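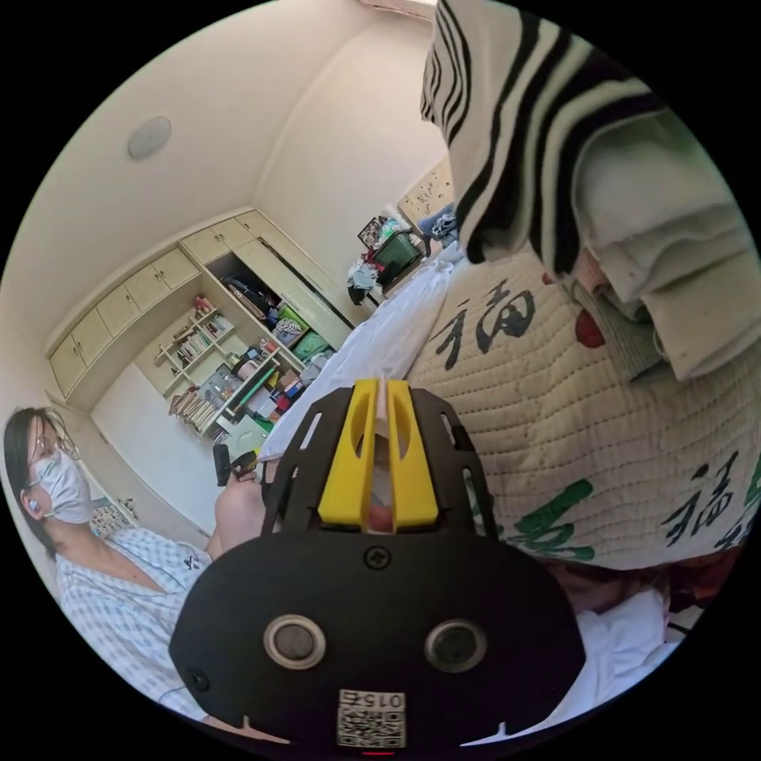 Gion Lehner wrote to me that a follow focus is a crutch, and that any operator who can't pull by hand on the barrel should practice more before spending money. He had read my January piece on lens gears and did not like it. He has shot that way for years and his work is sharp, so I take the remark seriously. I still think he is wrong.

Pulling on the barrel works when you are alone, the lens is light and the subject stays put. Modern still lenses are a different matter. Many have no hard stops, and the ring is read by a sensor that cares how fast you turn it. Turn it quickly and you overshoot. Do the same move slowly and you land somewhere else. Practice doesn't help much with a ring that gives a different answer each time.

A geared unit on an old manual lens fixes most of this for the price of a decent tripod head. You get marks and you can repeat them. I shot the Faldale job with 3 manual lenses and a basic mechanical unit, and out of 109 takes I threw away 5 for focus. With the barrel I would have lost more than that, and I know because I have the notes from the Ticona shoot the year before.

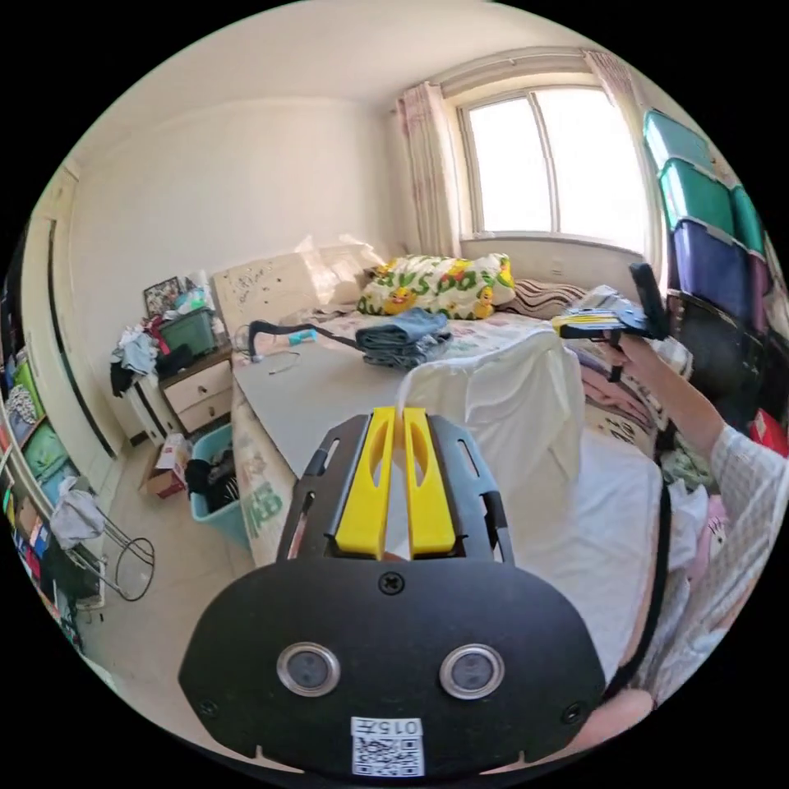
The wireless kits are where I start to agree with him. A motor, a hand wheel and a receiver mean three more batteries and a calibration every time you change glass. On a small crew that time comes out of rehearsal, and rehearsal does more for focus than any motor. If you have a dedicated assistant, fine. If you don't, leave the motor at home.

Then there is the question of what to teach beginners. Gion says to start them on the bare lens. I would do it for a week - long enough to learn how far a ring turns between near and far - and then give them the gears. Judging distance is the skill. Holding a ring between two fingers while walking backward is mostly discomfort.

I would also tell them to buy used. Mechanical units hardly wear out, and mine cost 200 with a spare gear in the bag. The gear is still in the bag.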